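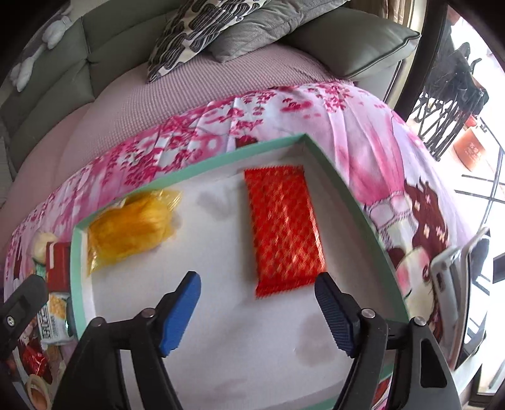
## Casarex town build, day 15

ok so the bakery family finally has a house. 2 floors, no stairs yet lol

gave the grandma the Grumpy trait and she's already feuding with the mailman. perfect

**2/** snack break, then the harbor lots. Pritchard pier is eating my whole budget, down to 500 coins
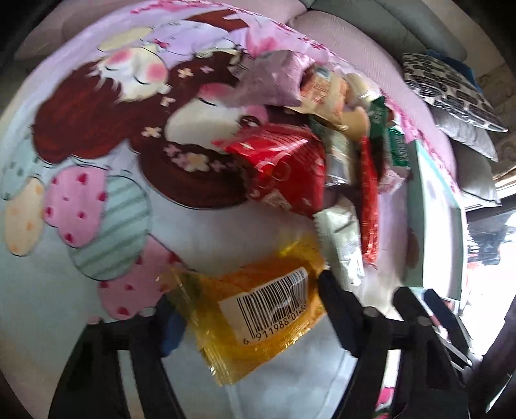

and teh fisherman twins still need jobs. thinking one runs the bait shop, one hates fish

**3/** Fisincombe side of the map stays empty til July. 25 households is plenty

names for the twins?? taking suggestions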